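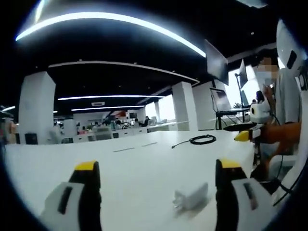

August 14, 2024. Second day of the cable inventory. I am doing it the slow way, which means every lead gets uncoiled, measured, checked end to end with the meter, recoiled and tagged before the next one comes out of the crate. The long white table is the only surface on the floor big enough for the job, and even so it fills up. The black cable lying in a loose ring on the far half, one thin end trailing off to the left, is still to be done. Most of what I get is coiled by hand in a hurry, no tie, no tag, and I have started leaving them like that until their turn comes. Retying a cable twice is wasted effort.

Crate 1 done before lunch. The sheet that came with it says 40 leads and the sheet is correct. Crate 2 is the one from the Kutus site and it is in poorer order. Mixed gauges, two connector families, and the lengths written on masking tape that has lost its grip. Where the tape is still attached I compare it with the tape measure and write down both values. Where they disagree the measured value goes in the log and the old label goes in the trash.

Method, so I can repeat it in November when the next lot arrives. Lay the cable along one of the two thin gray seams that run the length of the table. The seam is straight and it saves me chalking a line. Zero at the left edge, pull out the slack but no more than that, read at the face of the connector and leave out the strain relief. Anything longer than the table gets a fold, and the fold is marked with a clip. I checked the fold error this morning on a known length and it came to less than the width of the connector, so I am ignoring it.

Coiling is over-under, all of it. I know half the office coils around the elbow. Those are the cables that spring into figure eights when you throw them out, and I have sorted enough of them this week to have a firm opinion. Loop diameter set by the cable, not by the person. Thin signal leads take a small loop, power leads a bigger one, and the tie goes opposite the connectors so the ends hang free.

Labels are from the Jekport printer, wide tape, black on white. Format is site, crate, serial. I ran the numbering on from the old Radulović list so that the two records can be merged later without renumbering anything. The last entry on that list was 915, which makes my first tag 916. The printer wastes a stretch of blank tape before every label when they are printed singly. Printing in batches cures it. I lost most of a cartridge before I found the batch setting, and the spare is in the top drawer with the scissors.

Light is good by the windows until late in the afternoon. After that the ceiling strips give enough to read the jacket print on the bigger cables, but on thin black ones I need the desk lamp, held low so the embossing throws a shadow. Worth doing the thin ones first tomorrow.

Faults so far: one open conductor near the plug, one intermittent that only shows when the jacket is flexed about a hand's width from the end. Both cut back and put aside for new ends. I do not reterminate during inventory. It breaks the rhythm and the solder station has to be brought over from the other bench – that is a separate afternoon. Replacement connectors are on order from Cevuveo, no delivery date given. I have written to ask for one.

Also measured the spare extension reels for completeness. The log has no column for reels, so they are in the notes field for now. Bad practice. I will add the column before the totals are drawn up or they will be missed, as they were last time.

Running total at close: 102 leads logged, the two faulty ones included. Crate 2 still has a layer at the bottom that I have only looked at. It seems to be mostly short patch leads, which go quickly, and one heavy power cable with a plug I do not recognize. I photographed the plug with a ruler beside it and will look it up tonight.

Meter battery is reading low. Changed it at five, put the old one in the recycling tub, wrote the date on the new one in marker. Wiped down the table. Left the crate lid off so the log sheet stays in view on top.

Tomorrow: thin leads, then the mystery plug, then the reel column.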